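Frequently Asked Questions: The Grinham Ceasefire Monitoring Newsletter
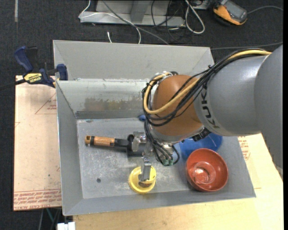

A KUKA robot arm reaching into a grey metal bin.

Welcome, and thank you for stopping by! We get a lot of mail from new readers, many of whom ask the same few things, so we've gathered the answers on one page. If yours isn't covered, please do write (the address is at the bottom) and we'll do our best to get back to you.

What does the newsletter cover?

We follow the truce line in the Husar Valley, from the Pina crossing in the south up to the hill villages behind Grerkport. Each issue looks at reported violations, road closures, the movement of displaced families and whatever has come out of the talks that month. We don't try to cover the whole region. There are bigger outfits with bigger budgets doing that, and we'd rather know one valley well.

Who reads it?

We send to 2000 subscribers, mostly aid workers, students, retired service people and members of the Husar diaspora who want to know whether the road to their auntie's village is open. We're very fond of that last group, and they write us the best letters.

What do you count as a violation?

Shelling, small arms fire across the line, drones flown past the agreed limit, and heavy weapons brought inside the 10 kilometre strip. We list detentions at the crossing separately. A few readers feel they belong with the rest, and we've gone back and forth on it ourselves, but the text of the agreement treats them under a different article and for now we're sticking to that.

Your map shows fewer incidents than the figures I saw elsewhere. Why?

Both sides publish their own tallies, and they seldom agree. One winter the two lists for January differed by 390 incidents, which gives you an idea of what we're up against! We only put a marker on the map when we have two sources that don't depend on each other. Everything else goes into the "unconfirmed" table at the back of the issue, so you can still see it and make up your own mind.

Do you take sides?

We try very hard not to. We do say plainly who fired when the evidence is good, and that tends to annoy somebody every month. When we get it wrong, the correction goes at the top of the next issue with the original wording beside it.

Is the Pina crossing open at the moment?

Please don't rely on us for this one. Opening hours can change overnight, and our issue may be weeks old by the time you're reading it. Ring the crossing office before you set out, and have a second plan in case the queue is closed early.

Can I send you photos or reports from the valley?

Yes, please, and thank you. Tell us where you were and what time it was, and send the original file if you can. We remove location details and names before anything is stored. Don't go anywhere risky on our account, and never photograph a checkpoint.

How much does it cost?

Nothing at all. The email edition is free, and so is the archive, which now runs to 900 pages if you've got a rainy weekend to fill. Printed copies can be posted to libraries and community centres for the price of the stamps.

How do I unsubscribe, or change my address?

There's a link at the foot of every email. If it gives you any grief, just reply with the word "remove" or your new address and we'll sort it out by hand.

Write to us: The Editors, Grinham Newsletter, care of the Grerkport Reading Room.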